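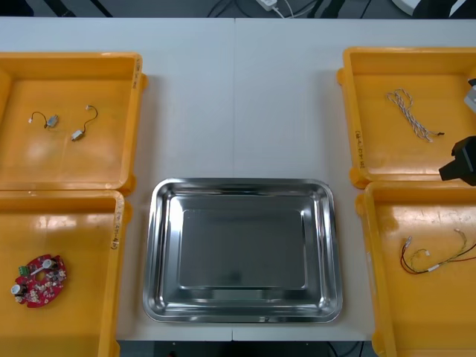

Emel's kitting planner gets a rewrite, and I got to poke at it

If you've followed my posts on the Calloway bench you'll know the bit I grumble about most is the planner. The arms are fine. The cameras are fine. It was always the piece of software in the middle, the one that decides which arm goes where and when, that had me making another cup of tea while it thought.

Well, the team at Emel have pulled it apart and put it back together, and the new version went onto the Calloway bench in September. It's called Tolloneck, same as the old one, which is going to confuse everybody, but I've lost that argument already.

The job itself hasn't changed. Parts live in orange trays down both sides of the table, there's a steel tray in the middle, and the software has to get the right parts into the steel tray to make up a kit. A round red circuit board, some wiring, small bits and pieces. It sounds dull until you try to write code for it!

What's new is mostly how the two arms share the middle. The old planner treated the steel tray as one big locked room. If the left arm wanted in, the right arm had to hang back over its own trays until the left one had cleared off completely. Safe, sure, but slow, and you could watch one arm sitting there doing nothing for ages. The new one chops the space above the tray into small blocks and hands them out for short stretches of time. So one arm can be working over the steel tray while the other is already lining up on its next pick.
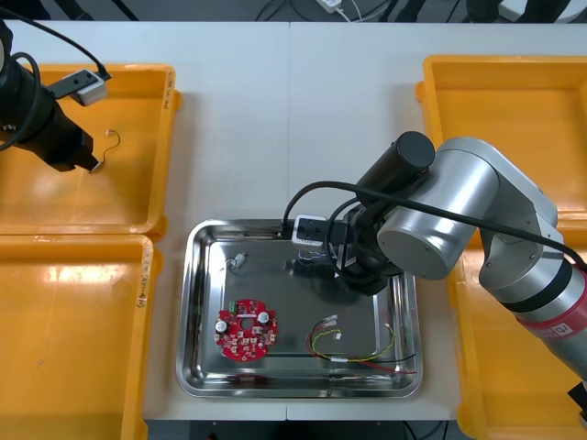

Photo: Calloway bench, Emel

The other big change is in how it deals with wires. Wires are a pain (my words, though I doubt anyone at Emel would disagree). A circuit board keeps its shape, so once you've worked out where it is and which way it's facing, you're most of the way there. A harness is a different shape every time you look at it, and it has loops that hang down when you lift it and ends that wander off over the side of things.

The old code looked for the middle of the bundle and grabbed that, which was a bit hopeful. The new perception step tries to trace each strand from one end to the other, gives itself a score for how sure it is, and picks a grasp near a connector if it can find one. If the score's too low it asks for another look from the wrist camera before it commits. I like that a lot. I'd much sooner have a planner that stops and squints than one that charges in.

Now, numbers, because I know some of you skip straight to them. Emel ran 2,000 simulated kits through the old planner and 2,000 through the new one, with the same starting layouts for both. The old planner had to stop and replan partway through on 505 of them. The new one did it on 481. So that's 24 fewer, and I'll admit my first reaction was "is that it?"

But the replans were never really the target. The point was to let both arms get closer together without making a mess of things, and having the replan count come down even slightly while the arms are sharing the same space is a decent result. The catch is that all of this is simulation, and the simulated harness is a good deal better behaved than any I've ever untangled. Figures from the real bench aren't out yet. I've asked for them and I'll put them up when I have them.

There's some nice tooling in the release too. My favourite is the timeline viewer, which shows each arm as a coloured bar and draws in who had which block of space and when. If an arm is waiting, you click on the gap and it tells you what it was waiting for. That used to mean scrolling through a log file the length of your arm. You can also drag a tray to a new spot in the layout editor and have the reach check run again straight away — no more restarting the whole thing to move a tray over by the width of your hand.

A couple of grumbles. The settings file has a new format and the converter drops your comments, so save a copy first. I didn't, and I'm still cranky about it. The strand tracing also wants a fair bit of graphics memory, and on my older machine at home I had to turn the preview colour off to get a recorded run to play back smoothly.

The Mullby site is next in line for the update. They run a different tray layout there, with more small parts and fewer harnesses, so it'll be interesting to see whether the sharing trick helps them as much. If you're on the old version, it'll keep getting fixes for the time being, but new features are only going into the rewrite.

Release notes are in the usual spot on the Emel site. If you've had a go with it already, leave a comment, especially if you've found a way to hang on to your settings comments.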